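Gallery: teaching a two-armed robot to tidy, mostly in simulation

Hi! I'm Yen-ting Kwan, and this page is where I dump the visual side of our tidying project, for people who saw the talk at Cundisstead in April and asked for more. Yen-ting Tam and I work on it together (yes, same first name, yes, our inboxes are a mess). She does the simulator, I do the policy training, and we argue over the evaluation.

The short version of the method: we train a two-armed robot entirely in rendered rooms, and every training room is deliberately wrong in some way. Walls, floors and ceilings get random textures. Furniture lands in odd spots. Tabletops get whatever the object sampler feels like handing out that day. We call the sampler Waro, after a board game Tam grew up with, and it's the piece I'm proudest of even though I only wrote the boring half!

What we wanted to know was whether all that mess helps when the policy meets a room it has never seen. We generated 765 rooms and trained 8 policies, each one the same network with a different mix of tidy and scrambled rooms. The all-tidy policy learned fastest and then fell apart as soon as we changed the tablecloth. I'd expected it to do worse, just not that badly. The mixed ones were slow starters and I nearly killed two of those runs early - glad I didn't, since one of them ended up as our best policy on unseen rooms.

The camera angle gets scrambled too. Tam added random roll and tilt late one night, and my first reaction was that she'd broken the renderer. Once I got used to reading the rooms sideways it made sense. A policy that only works with a level horizon is leaning on something we never meant to teach it, and I'd like to find that out before anybody buys hardware.

Where it still struggles: thin upright things. Reaching for a ball is fine. Anything tall and skinny gets approached from the side and knocked, and the two arms don't negotiate well over who should go first. We've tried a penalty for crossing the midline and it made both arms timid, so that's back in the drawer for now.

From the scrambled set

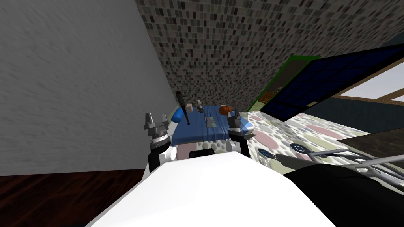
Both grippers up, blue tablecloth, and a black baseball bat nearly on end among the small stuff. The ceiling mosaic is one of my favorite textures.

I'll add more as I clean up the folders. Next up is a batch with the new lighting code, which Tam named Ondden and refuses to explain. If you want the room generator settings, write to either of us and say which Yen-ting you meant.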